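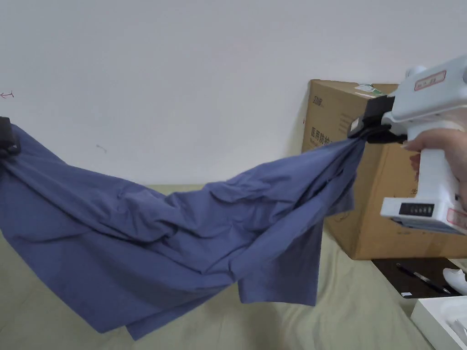

A blue-grey garment held up between two grips over a green-sheeted bed, Hesville, April

Hello again from the Hesville clothing room! You asked for something short this time, so I'll try, but there's a fair bit to tell.

The big news is that we've sorted 407 pieces of clothing since I last wrote. Shirts were the worst of it. They come to us balled up at the bottom of carrier bags, sleeves inside out, and until the spring we were more or less stuffing them on the shelves as they were. Now every one gets lifted, shaken out, checked at the collar and cuffs and folded to the same width (the width of a Jerow crate, if you're wondering, so they stack without toppling into the trousers).

Your grant was £2000 and most of it has gone. The crates and the shelving from Bolger took the biggest bite, then the second folding table, which I'd been moaning about for ages. We've kept a little back for hangers. The old table was too low and my back is very glad to see it demoted to shoes.

Cotton is slower than I'd hoped. A jumper you can fold half asleep, but a cotton shirt creases the minute you bunch it, and then it wants doing again. I'd put us down for up to 18 shirts an hour in the plan and we've not managed that on any afternoon yet — I'd like to change the target, if you're happy with that. Bedding is going much better, and the children's rail is properly in order for the first time since we opened, all by age and with labels you can read from the door.

Two things are still outstanding. The Zuvska steamer hasn't arrived (they now say May), so anything badly crumpled is waiting in a crate by the sink. And we need a home for odd socks, of which there are an alarming number.

Next month I want to get the winter coats up off the floor and start on the bags in the back cupboard. I'll send the receipts separately, with the hanger quote, once I've found the one for the table.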